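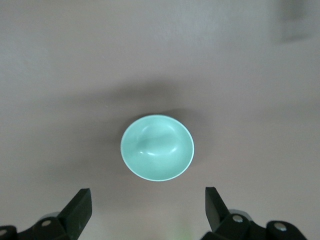

A reader in Trommont wrote to the paper last July that a death notice is an advertisement and should be priced like one. I half agree. Pause.

Slide 2. The Pietrzak paper charges $180 for 86 words. Skekitz charges $200 and throws in a candle border. Ask the room who has ever wanted the border. 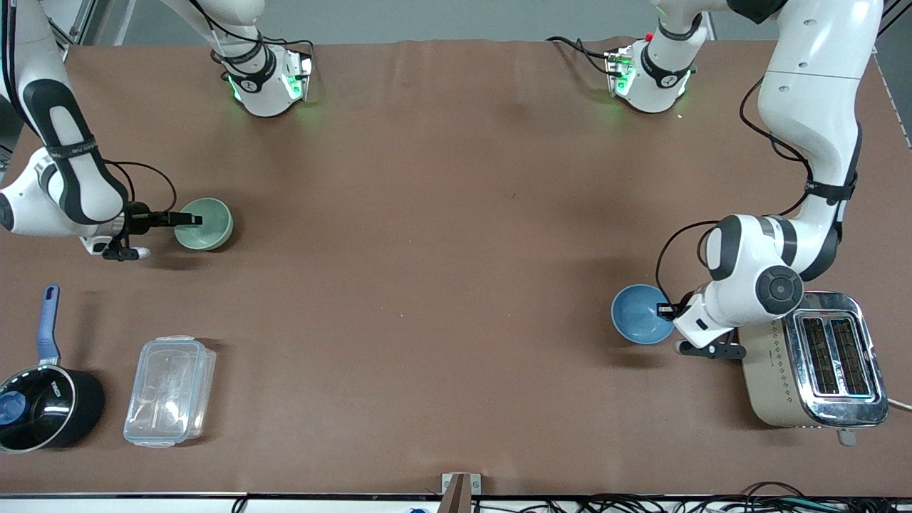 So families cut. Out goes the job she hated, fair enough, but the neighbours go too, and what's left is "devoted to family" – which I've read in about 16 notices this month and believed in maybe two.

Slide 3. Zutell says its online template fixes this. I doubt it. Read their sample aloud, slowly. Then take questions.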